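# Ular Library to Extend Evening Hours and Open Local Records Room

The Ular Public Library will stay open until 9 p.m. four evenings a week beginning in March, and will open a reading room for local records on its second floor. The change follows a survey of cardholders carried out last fall, in which later closing was the most frequent request.

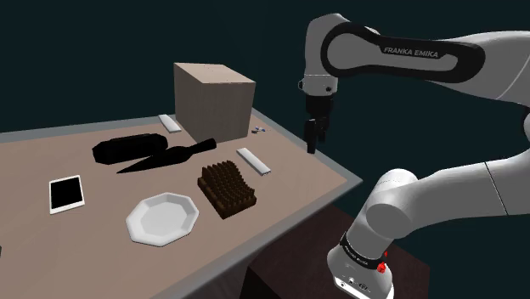 **ULAR, January 20, 2026** — The library board approved the new schedule at its regular meeting. Under the plan, the building will close at 9 p.m. Monday through Thursday. Friday and weekend hours remain as they are.

More than 600 cardholders returned the survey. Many respondents said they work until 5 or 6 p.m. and cannot reach the building before the present closing time of 6:30. Parents of high school students also asked for a quiet place to study after dinner.

"The requests were consistent across all parts of town," said Úna Corrigan, director of the library. "The board has matched the new hours to the evenings on which residents told us they would come."

Two part-time positions will be added at the circulation desk. Applications are being accepted at the front office and will be reviewed as they arrive. The cost of the positions is covered in the current operating budget, and no change to the library's share of the property tax is planned.

The records room will hold the Ó Conaill collection, a gift of 1,000 letters, maps, and account books from the family that ran the Groltano mill until it closed. The papers have been in storage since the library received them. Doina Kneževič, the library's archivist, has finished a catalog of the letters and is now working on the maps, several of which show the river road before it was moved.

Visitors may use the collection by appointment. Materials will not leave the room, and pens, food, and drinks are not allowed inside. The room seats 25. A printed guide to the letters will be available at the second-floor desk, and copies of single pages can be ordered for a small fee.

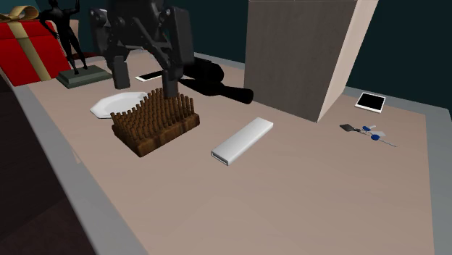

**Will residents need a new library card to use the records room?**

Current cards will be accepted, and visitors from outside Ular may sign in with any photo ID.

The Tiltitus branch will keep its present hours. Ms. Corrigan said the branch survey drew only 78 replies, and that the board will look at the question again once the main building has completed a full season on the new schedule.

Evening bus service on the Main Street line already runs past 9 p.m. and stops across from the library's east entrance. The parking lot behind the building will remain lit until 9:30 p.m. on the four late evenings. The north door will be locked at 6:30 p.m. as it is now, and evening visitors should use the east entrance.

Holds may be picked up at any time before closing. The book drop stays open at all hours.

Appointments for the records room can be made in person or by telephone through the reference desk.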